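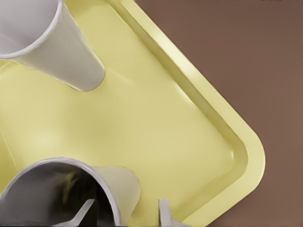
Do you need to read music to learn change ringing?

Reading music isn't needed at all. Ringers follow patterns of numbers, where each number is a bell, and most of us learn the patterns by heart as a line that wanders down a page.

Home Explore Threads Saved Log in

Joana Prata
January, 7:40 p.m.

OK so a few of you asked about the bells after I mentioned them in passing, and I have been waiting for this moment since I started. Thread on tower bells, and why I now plan my whole week around a rope.

First the basics. In change ringing each person has one rope and one bell. The bell starts upside down, mouth up, balanced. You pull, it swings a full circle and comes to rest mouth up again, and it speaks once on the way. Then you pull again and it swings back the other way. That's your whole instrument! One note!

Since a big bell takes its own time to turn over, you can't play tunes on it. What you can do is hold it up a little longer or bring it down a little sooner, so you swap places with the bell next to you. All of change ringing grows out of that swap.

When the bells go from highest to lowest in order, that's called rounds. 1 2 3 4 5 6, over and over. The lightest and highest bell is the treble, the heaviest is the tenor. I could listen to good rounds all evening. Bad rounds sound like someone dropping silverware down a staircase, and I have rung plenty of those.

I learned at Brindcombe, which has six bells and a tenor of 3,108 pounds. The ringers there still give the weight in hundredweight, 27 and three quarters, and will correct you if you round up. I'm not allowed on the tenor yet and that seems right to me.

144 steps up to the ringing room, by the way. Spiral, stone, with a rope for a handrail. The first month I arrived with no breath and had to sit on the bench under the coat hooks before I could say hello. Now I can talk all the way to the top, which the people behind me may not enjoy as much as I do.

My teacher is Rimantas Adomaitis. He spent my first two lessons on the backstroke only. The bell was tied so it made no sound, he handled the other half of the pull, and I just did the one motion with the tail of the rope in my hands. Pull long, let it rise, pull long, let it rise. I went home with my arms buzzing.

The fluffy striped part of the rope is the sally. You catch it, pull, and then LET GO. The letting go is the hard part for most beginners — every instinct says to hang on. Rimantas says "hands off" in a very calm voice and you do it, and then the rope comes back down like it was never in question.

Please don't ever grab a bell rope in a tower without a teacher. A bell sitting mouth up can lift a grown adult. There's a lot of weight up there and it doesn't know you're new.

The next step is call changes. One person calls out two numbers, and those two bells swap. "Two to three!" and the whole row shifts. You keep ringing the new order until the next call. It's sociable and a bit slow and I love it, because there's time to hear what changed.

After that comes plain hunt, where the order changes every single time and nobody calls a thing. Your bell works its way from the front of the row to the back, sits there for two blows, and works its way home. On paper it's a neat zigzag. In your head, at speed, with five other people, it's a dog chasing a car.

What helped me: stop trying to remember which bell to follow, and count your place instead. Second, third, fourth, fifth, sixth, sixth, fifth. Nour Obeidat told me that over tea and I got through a whole plain hunt the same night. I yelled. You're not supposed to yell.

The other thing is ropesight, where you see which rope is coming down just ahead of yours without looking straight at it. I had been told it arrives all at once. For me it came in scraps. I'd have it for three rows, lose it, get it back the next practice.

Then there are methods, with names! Plain Bob, Grandsire, Stedman, Kent Treble Bob, Cambridge Surprise. People print the line for each one and trace it with a finger on the bus. I have Plain Bob Doubles taped inside a kitchen cabinet and I mutter it while the pasta cooks.

Math people, you'll be happy. With six bells there are 720 different orders. Ringing every one of them once, with no repeats, is called an extent, and on six it takes something like half an hour. On seven bells it's 5,040, and that's the classic peal length. Three hours on your feet, no breaks, no notes in front of you.

We went over to Forkgate last month to ring on their bells, which are much lighter, and I was terrible. Everything happened so fast. I kept pulling like I was at home, and my poor bell was banging along ahead of everybody. Ottavio Leone, who runs practice there, said to use two fingers' worth of effort. It helped a lot.

That's my favorite part of all this. You can turn up at a strange tower on practice night, say what you can ring, and they'll find you a rope. I said "rounds, call changes, plain hunt if you're patient" and they were patient.

Things I wish I'd packed the first time: a sweater you can take off in stages, flat shoes, a snack. Tie long hair back. Leave the scarf on the hook. Ringing rooms are freezing at seven and weirdly warm by eight.

A few people asked about age and fitness. We have a ringer who's 12 and one who's 81. It's timing more than muscle. If you can climb the stairs you can probably learn, and some towers ring from the ground floor, so ask.

Also asked: do you have to be religious? At our tower, no. We ring before services and we take that seriously, and the band is a mix of churchgoers and people who leave by the side door once the bells are down.

Next goal is ringing inside to Plain Bob Doubles, meaning any bell that isn't the treble. There's a spot called "four blows behind" that I keep missing. Practice is tonight at 7:30 normally, but it's starting late, so I'm typing this on the bench with my coat on. More when I've got the method down. OK they're raising the tenor, gotta go!

Recent from Joana Prata
Handbells at the kitchen table, first try
What's written on the bells at Forkgate
Blisters: a short thread
Kilian Rüegg on splicing a worn rope
Songs I can't hear the same way since I learned rounds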